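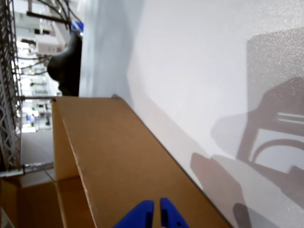

Features > Technology > Robots at Work
2 July 2024
By Petra Drudimska
4 minute read

I've folded up a lot of cardboard boxes in my life and never once felt I was teaching anybody anything. Then I spent a day at Tawfik, where they pay people to do it very, very carefully – and record every second!

The idea is simple enough. Nobody writes a rule for each flap. You steer the gripper through the job yourself, again and again, and the learning system (theirs is called Harar) picks up the pattern from your goes. Each go is an example. They had 132 when I arrived and they want 600 before they train it again, so they were happy enough to let me have a try.

My first was hopeless. I came at the box too steeply and squashed the corner, and I was all for wiping it and pretending it hadn't happened. No chance – the fumbles get labelled and kept in a pile of their own, which had 21 in it before mine.

What surprised me was how fussy they are about variety. The box gets turned a bit between goes, or nudged along the table. Back in March they'd left it in the same spot for a whole week, and Harar learned the spot beautifully and the box hardly at all.

By teatime I'd done four they could use. My thumbs ached and I wanted another turn.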